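Progress report on The Lamplighters of Plokura, May
To: Ruba Hattar, Prirnach Fund for Young Readers
From: Martim Fonseca

Dear Ruba,

You asked for a plain account of where the novel stands, with fewer adjectives than last time. I have done my best.

The manuscript is finished, in the sense that it has an ending. It runs to 315 pages, and our heroine, Huvano, now leaves the drowned city on page 13. In the previous draft she spent four chapters packing. The sky pirates remain. The second set of sky pirates, which your panel found confusing, has been merged with the first, and the talking eel has been given a smaller part, over his objections and mine.

The grant paid for an editor, a cover artist and the first print run of 2,000 copies. The editor has been paid. The cover artist, Ilídio Barreto, has been paid half and has delivered slightly more than half a cover: we have the airship and the moon, and we're waiting on Huvano's face. He says she keeps coming out looking like his aunt.
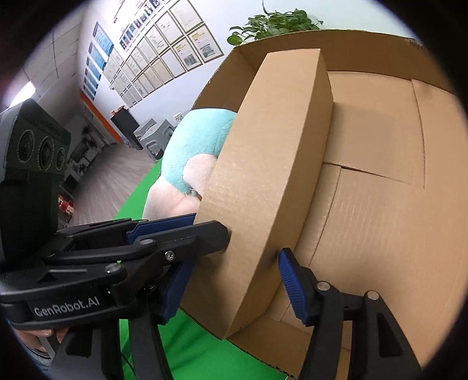 Tahira Bajwa wrote in the margin of chapter nine that no twelve-year-old would forgive her brother that quickly for selling her to a lighthouse, and that she had stopped believing the book for a good six pages afterward. She also asked why the lighthouse wanted a child in the first place. I had been hoping to get to the printer before anyone raised that.

Chapter nine has been rewritten. The brother now has to earn it, which takes him through most of chapter eleven, and the lighthouse has a reason. It's a decent reason. It cost us the masked ball.

School readings are behind schedule. We promised six and have done 2. At the second, a boy in the front row guessed who the traitor was before the end of the first scene, so I have moved a clue.

Still to do: the rest of the cover, a last proofread by Barbara Kalinowski, and a map. Brandão Press wants the map in one color. The eel is on it.

We are inside the budget by a small amount, which I'd like to spend on the remaining school visits if you agree. Could you let me know before the files go to the printer in June?

Yours,
Martim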